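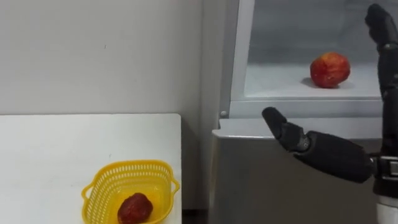

1. Scope of the equipment plan

The report covers the purchasing side of the Restach project, in which a humanoid hand moves fruit between a refrigerator compartment and a basket on an adjacent table. Control software is treated in the companion report by Jovita Ledesma. The present document lists what has to be bought or replaced before the second term of work, what can be carried over, and what was dropped from the August draft.

The spending limit is $2000, shipping included. Orders go through the department office, which accepts quotes from Landis and Skistico without a separate vendor form. Any other supplier adds paperwork and was considered only if neither of the two carried the part.

2. Items carried over

The arm and hand are on loan to the course and cost the project nothing. The table, refrigerator and basket stay as they are. Replacing the table with a height-adjustable one was priced and rejected: the arm's reach was measured against the present height, and every stored pose would have to be taught again.

3. Items to purchase

3.1 Cable and connector spares

The arm cannot run if the external cable or its connector fails, and no spare is held. Landis quotes 29 days for delivery of the assembly. Two are requested, one to be kept unopened in the cabinet.
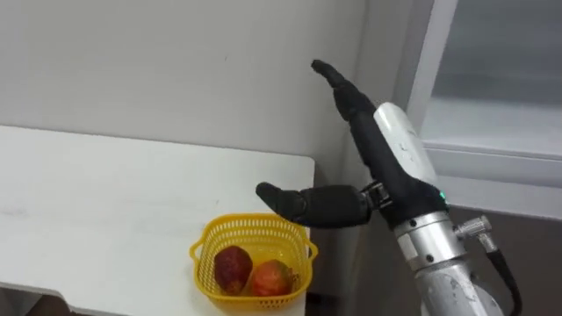

Figure 2. Hand and wrist beside the table, with connector and cable at right.

Strain relief clips are added to the same order. The cable should be supported below the wrist so that its weight does not act on the connector when the arm is raised. Clip size must be checked against the cable jacket before the order is released.

3.2 Hand covering

Skistico sells replacement finger coverings only as a full set. A set takes a large share of the budget, so one is planned for this year and a second is listed as deferred. Wear will be logged at the end of each session using the form in Appendix B.

3.3 Test objects
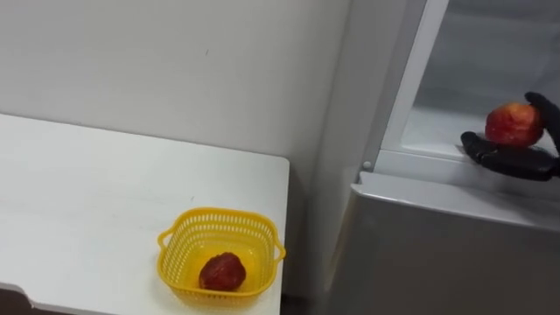 Test objects are the cheapest line in the budget and were the hardest to specify. The August draft asked for a mixed box of produce in several sizes. Pelupessy offers such a box, but the sizes are not stated and returns are not accepted. Surface and shape both affect the grasp, and the current pieces already differ: the apple held between thumb and fingers at the refrigerator is rounder and smoother than the wrinkled one in the basket. The revised request is therefore for single pieces ordered by diameter, with smooth and irregular surfaces on separate lines. Each piece will be weighed on arrival and the mass written in the parts sheet.

4. Deferred items

Second set of finger coverings.
Spare basket of the same pattern.
Force gauge. The mechanics lab has agreed to lend one during scheduled hours.

5. Order sequence

The cable assembly goes first on account of its lead time. Coverings follow once the Landis invoice has cleared, and test objects are bought from the remainder. Quotes were last confirmed on October 11, 2023 and must be renewed if the order is placed next term.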